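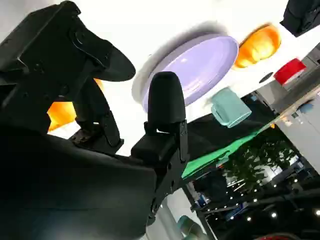 집에서 하는 자전거 정비 잡다한 요령 모음

산악자전거를 타다 보면 타는 시간보다 닦고 조이는 시간이 더 길어지는 시기가 와요. 저는 지금이 딱 그 시기고요 ㅎㅎ 베란다 한쪽에 작업대 놓고 이것저것 해 보면서 메모해 둔 걸 옮겨 적습니다. 순서는 별 의미 없고 생각나는 대로 썼어요.

체인 닦기

예전엔 디그리서를 체인에 바로 콸콸 뿌렸는데 지금은 안 그래요. 헌 양말에 조금 묻혀서 체인을 감싸 쥐고 페달을 거꾸로 돌립니다. 양말이 까매지면 뒤집어서 한 번 더. 허브 쪽으로 용제가 튀면 베어링 그리스까지 녹아 나오니까 뒷바퀴 쪽은 걸레로 가려 두세요. 다 닦고 나면 마른 천으로 훔치고 최소한 밥 한 끼 먹을 동안은 그냥 둡니다. 덜 마른 체인에 오일 올리면 다음 날 소리부터 달라요.

오일은 롤러마다 한 방울씩. 귀찮아도 한 방울씩! 저는 Drunell 드라이 오일을 쓰는데 솔직히 오일 종류보다 바르고 나서 겉을 얼마나 꼼꼼히 닦아내느냐가 더 크게 느껴졌어요. 겉에 남은 기름은 흙먼지 붙이는 풀이나 마찬가지거든요.

튜브리스 실런트 보충

실런트는 여름에 정말 빨리 마릅니다. 8월에 한 번 열어 봤더니 타이어 안에 고무 껍질만 붙어 있더라고요. 그 뒤로는 더운 철엔 자주 들여다봅니다. 밸브 코어를 빼고 주사기로 넣으면 비드를 안 떼도 돼서 거실에서도 할 수 있어요 (그래도 신문지는 꼭 까세요, 마루에 떨어진 거 긁어내느라 고생했습니다). 넣을 땐 밸브를 4시 방향쯤에 두면 거꾸로 흘러나오는 일이 줄어요. 실런트 통은 쓰기 전에 한참 흔들어야 합니다. 알갱이가 바닥에 다 가라앉아 있어요.

밸브 코어가 막혔으면 바늘로 쑤시지 말고 새 걸로 바꾸는 게 속 편해요. 저는 코어를 빈 필름통에 몇 개씩 모아 둡니다.

뒷쇼크 공기압

쇼크 펌프는 연결하는 순간 호스로 공기가 조금 빠져나가요. 그래서 게이지에 찍힌 숫자가 원래 넣어 둔 숫자보다 낮게 나오는데, 이걸 모르고 "어, 새나?" 하고 한참 헤맸습니다. 펌프 뺄 때 칙 하는 소리는 대개 호스 쪽에 남은 공기고요.

제 세팅은 199psi인데 이건 제 몸무게랑 제 프레임 얘기니까 따라 하지 마시고, 새그를 재서 맞추세요. 헬멧, 가방, 물까지 다 챙긴 상태로 올라타야 맞습니다. 잠옷 입고 잰 새그는 산에 가면 안 맞아요. 공기를 넣을 땐 중간중간 쇼크를 천천히 눌러 줘야 양쪽 챔버 압력이 맞춰집니다. 숫자는 마스킹테이프에 적어서 펌프에 붙여 두면 다음에 편해요.

볼트 조이기

토크렌치는 하나쯤 사 두세요. 손 감각 믿다가 스템 볼트 하나 뭉개 먹고 바로 샀습니다. 저는 Stillitz 소형을 써요. 쓰고 나면 눈금을 제일 낮은 데로 돌려놓고 보관하고요. 스템 앞판은 볼트 4개를 대각선으로 조금씩 번갈아 조이는데, 위아래 틈이 설명서대로인지 눈으로 한 번 보고 넘어갑니다. 위쪽 틈을 아예 붙이는 제품도 있으니까 이건 꼭 설명서를 보셔야 해요.

링크 볼트에는 종이 마커로 선을 그어 둡니다. 볼트에서 프레임까지 이어지게 쭉. 선이 어긋나 있으면 풀린 거라 타기 전에 슥 보기만 해도 알 수 있어요. 흰색 유성펜이 제일 잘 보였습니다.

브레이크 소리

끼익 소리 나면 일단 로터부터 알코올로 닦아 보세요. 이때 쓰는 천은 체인 닦는 천이랑 절대 섞으면 안 됩니다! 저는 색깔로 나눴어요. 파란 천은 브레이크, 나머지는 아무거나. 패드에 기름이 먹은 건 사포로 갈아 봐도 저는 거의 실패해서 요즘은 그냥 새로 끼웁니다. 자전거 옆에서 스프레이 윤활제 뿌리는 것도 하지 마세요. 생각보다 멀리 날아가요.

사포 얘기 나온 김에, 로터 표면이 반들반들해졌을 땐 아주 고운 1000방 말고 좀 거친 걸로 가볍게 문지르는 게 나았어요. 1000방으로는 손만 아프고 티가 안 나더라고요.

공구 정리

육각렌치는 Kopecký 공구걸이에 크기 순서로 꽂아 두는데, 빈자리가 보이면 어디 흘렸는지 바로 찾게 됩니다. 작은 와셔나 스페이서는 얼음틀에 분해한 순서대로 담으면 조립할 때 거꾸로 집기만 하면 돼요. 자석 접시도 좋은데 알루미늄 부품은 안 붙으니까 그건 얼음틀 쪽으로.

손에 밴 기름때는 주방세제에 설탕 한 숟갈 섞어서 문지르고 헹구면 꽤 지워져요. 손톱 밑은 칫솔로. 작업 전에 핸드크림을 먼저 발라 두면 더 쉽게 빠지고요.

다음엔 드로퍼 케이블 교체한 것도 적어 볼게요. 속선 밀어 넣다가 두 번이나 포기했는데, Ernitz 자석 가이드로 겨우 성공했거든요.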